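3.2 Household sample and table coverings

Purano is a market town with 11 residential districts. Households were drawn from the municipal address register, and each selected address received one visit in January. The interviewer recorded the type of covering on the main eating table, its age as reported by the respondent, and how often it was replaced. Coverings were coded as woven cloth, coated cloth, plastic sheet, or none. Patterned coverings were given a second code for motif (fruit, floral, geometric, mixed). Checkered grounds with printed fruit were coded as mixed.
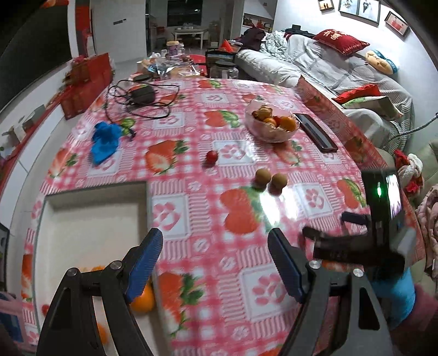
Figure 4. Table covering with a mixed motif: pink-and-white check, strawberries, and flower motifs.

The final data set holds 3,468 completed records. Records with no reported age for the covering were kept for the motif analysis and dropped from the replacement model. Where a household owned more than one covering for the same table, only the one in place at the time of the visit was coded. Seasonal coverings were not treated separately, which probably understates the share of woven cloth, as many respondents in the Gaillard district said they used it only on holidays.

Replacement interval was modeled as a function of household size, covering type, and distance to the nearest retail outlet. The two outlets with the largest share of reported purchases were Clovico and Erkance. Prices were taken from shelf labels and were not adjusted for discounts. Table shape was entered as a control, given that round tables restrict the choice of ready-cut sizes. Objects kept on the table between meals were noted in a free-text field and later grouped into tableware, paper, electronics, and other.
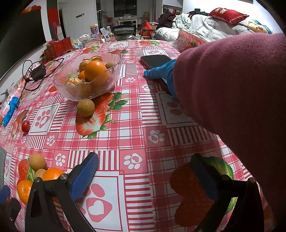 Figure 5. Round table with a smartphone on the cloth (group: electronics).

3.3 Coding reliability

A second coder worked through a random subset of 40 records per district. Agreement was high for covering type and lower for motif, mainly at the boundary between floral and mixed. Disagreements were settled by applying the code of the larger printed element.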